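Speaker notes: What the Tray Tells You
Evening talk, Penmont Library, upstairs room

Wait for the door to close. Water on the left. Say hello, thank Liette Gauthier for the invitation and for lending me the three old menus on the side table (people can handle those, clean hands please).

Open with the breakfast story. I was 7, staying with my aunt in Tesau, and I had a cold, and she brought me toast on a tray with a cloth on it. I don't remember the toast at all. I remember the cloth, and the little wall around the edge that kept the egg cup from sliding off when I moved my knees. I've been looking at trays ever since, which makes me great fun in restaurants! Pause here, they usually laugh a bit.

Then: why serving things gets left out of food history. We have shelves of books about cooking and hardly anything about the walk from the kitchen to the table. In a big house that walk could be long, with stairs in it, and somebody made it many times a day. Read the line from the household book, 1714, the one where the mistress complains that the chocolate comes up cold and "half of it in the saucer." Read it slowly. Do the voice if the room feels friendly.

Ask who has waited tables. Hands up. Ask one of them what they carried and how - palm or fingertips? Let this run, it's always the best part, but keep an eye on the clock. If nobody bites, tell the one about my first week at the Danko Hotel, the wedding, and the soup.

Next bit is about the job itself. Liam Ní Chonaill trained me there and he had 5 rules, but I only ever remember the first two. Heavy things go over your hand. Take from the edges evenly, so the load doesn't tip when you lift the last glass on one side. He made us practice with water glasses in the corridor before we were allowed near a guest, and you got very wet and very careful. I still set down a tray at home by touching one edge to the table first. My husband thinks it's showing off.

Skip the railway section if we started late. If there's time: dining cars, narrow aisles, the order for 1000 trays that Gikance filled one November and then had to take back when they wouldn't fit the racks. Pass around the letter (copy, so it's fine if it gets creased).

Change of pace. Click.
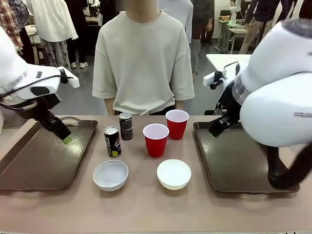
Handles are where I get opinionated, so warn them. You can have two metal loops that stand up and catch your sleeve, or ears that stick out at the ends, or you can simply cut a slot and put your fingers through. I like the slot. It stores flat, it doesn't rattle, there's no screw to work loose. The dark brown one on the left has its slot near the top edge, with a raised rim as well, and for my money a rim and a slot are most of what a tray needs. Look at the shine on it too, that pale streak from the lights. Shiny ones look smart on a table, but I'd put a cloth down before trusting one with a full teacup on the stairs. Someone will ask about rubber mats. Yes, fine, they work, I think they're ugly.

Last part, keep it short. Trays in bed, trays in front of the television, the school lunch tray with its little compartments (ask what went in the smallest one, everybody has an answer). Eating off a tray used to mean you were ill or being spoiled, and then for a while it meant there was something good on at eight.

Questions. Repeat each one out loud for the back row. If they ask what mine is worth, the answer is nothing, it has a burn on it the shape of an iron.

Remind them about tea downstairs, and that Liette needs the menus back before anyone goes home.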